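A visit to the Bredavus shared workshop

The open evening on 2022-10-20 was for people curious about the home robot the members have been building since February. The metal parts are still on the bench. For now most of the work happens in a simulated living room they call Llanos, with a TV on a wooden cabinet, a black sofa and a marble-patterned floor. 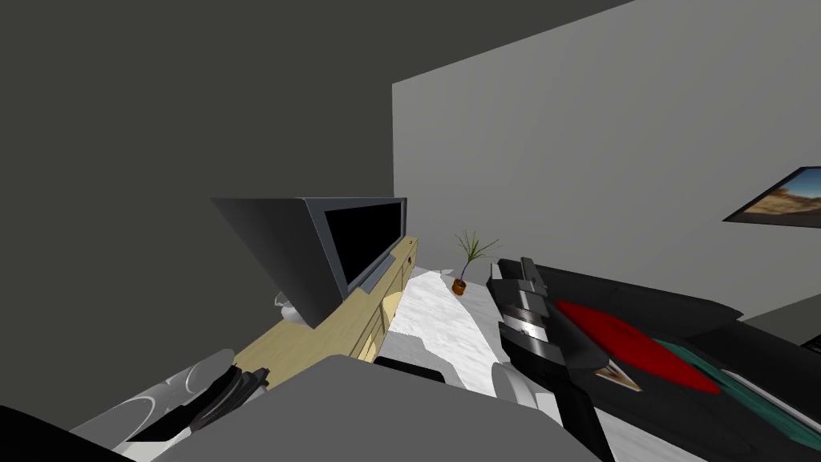

Märta Aasen

I got there early and took a seat near the projector. The build has two arms, each with its own gripper. Members pay 40 dollars a month, and parts come out of that.

The first part of the demo was slow. The arm controller, Stadis, is written by two of the members and had been updated that week.
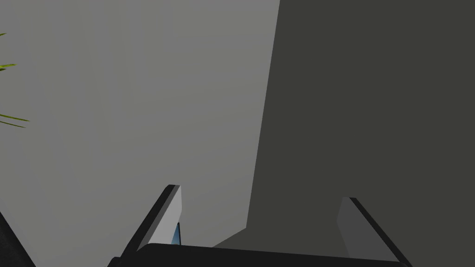 Gripper open, plant leaves at left.

Someone asked how often they run it. The log stood at 102 sessions. A restart takes 90 seconds, so there was time for coffee.
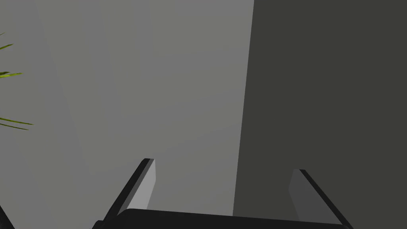 Fingers apart, facing the light and dark surfaces.

After the break they moved on to the table task. The goal is to pick up a gray block with rounded corners.

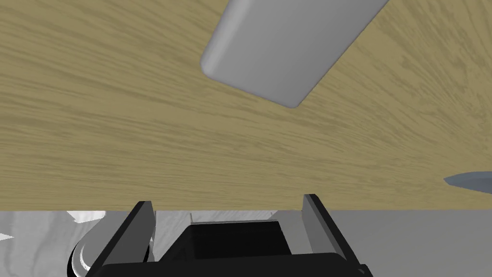

Grip force is set in a plain text file, and they would like a proper menu for it. The real gripper will use motors from Ulport, already paid for. Parking is behind the building. Bring a sweater.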